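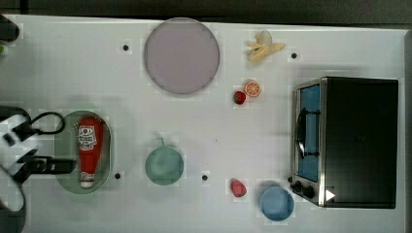 How does a loudspeaker make sound?

Sound is air that shakes. When you clap your hands, you push the air, and this air pushes the air next to it, until the push comes to your ear.

A loudspeaker does the same thing with a cone. The cone is often made of stiff paper, and it can move forwards and backwards. Behind it there is a coil of thin wire, and around the coil sits a magnet. When electricity goes through the coil, the coil becomes a magnet too. The two magnets pull together or push apart, and the cone must follow.

Fast shaking gives a high sound, like a whistle. Slow shaking gives a low sound, like a big drum. We count the shakes in one second and call this number hertz. A tone of 52 hertz is very deep. A tone of 1040 hertz is much higher, and you could sing it only if you have a high voice.

Why do many speakers have two cones? A big cone is heavy and likes to move slowly, so it plays the low notes. It is called a woofer. The small one is called a tweeter and it plays the high notes. Inside the box a little circuit decides which notes go where. In the Rellow speaker in our music room, this circuit sends everything over 2231 hertz to the tweeter.

Try it yourself

Blow up a balloon and hold it with your fingertips in front of a speaker. Ask an adult to play a song with a strong bass, but not too loud. Can you feel the balloon tremble? Now try a song with only a flute. What is different?

Next time: how a microphone works.

Text: Hrefna Ásgeirsdóttir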